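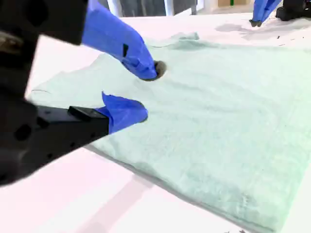

Can an ordinary person keep up with bills at the statehouse without making it a second job?

It takes about 10 minutes a day with a decent bill tracker, and a good deal longer without one.

I've been using Wirley since the session opened, mostly to follow school and youth sports bills, and I've grown quite fond of it. My old method was a stack of bookmarks and a spiral notebook, and I'd regularly find out about a hearing the morning after it happened (I once drove to the capitol with a typed statement and a thermos, and the room was dark). So I came to this with low standards and a lot of hope!

Setting it up is simple enough. You type in your address, it finds your two legislators, and then you pick subjects or paste in bill numbers. I started with far too many subjects and had 98 alerts waiting for me by the second morning. After I cut the list down to 14 bills it settled into something I could read over toast.

## What I like

The side-by-side view is the best part. When a bill gets amended, Wirley puts the old wording on the left and the new wording on the right, with the changes shaded. My neighbor Janka Zeman and I spent a whole evening on one substitute amendment that moved a single comma and an effective date, and we'd never have caught the date by ourselves.

Hearing notices are good too. They come with the room, the start time and the deadline for written testimony, and you can send them straight to your calendar. Every page links to the official text, so you can check for yourself what the bill says before you get worked up over a headline.

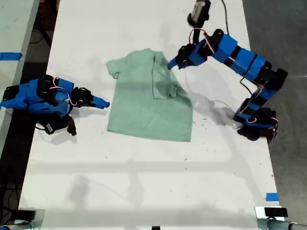 *A mint-green T-shirt, partly folded on a white tabletop.*

## What I don't

The plain-language summaries are uneven. Most are fair, but the one for an athletic eligibility bill left out the part about private schools entirely, and I only noticed when Renata Gajewski asked me about it on the phone. I wrote to support and had a polite reply from Lech Baran, and the summary was fixed by October – slower than I'd like for a bill that was moving.

Votes taken by voice show up as "passed" with nothing else, so you're still on your own for who said what. And the search box wants exact words. Try "locker room" and then "changing room" and you'll get two different sets of bills.

## Cost

The free plan follows up to 8 bills. I pay for the next one up, and I tried Likent for a few weeks as well – it's prettier, but its alerts reached me in the evening, after the hearings were over.

I'm keeping Wirley through the end of the session. If they ever add a way to print the side-by-side pages on regular letter paper, I'll be very happy, and so will Janka.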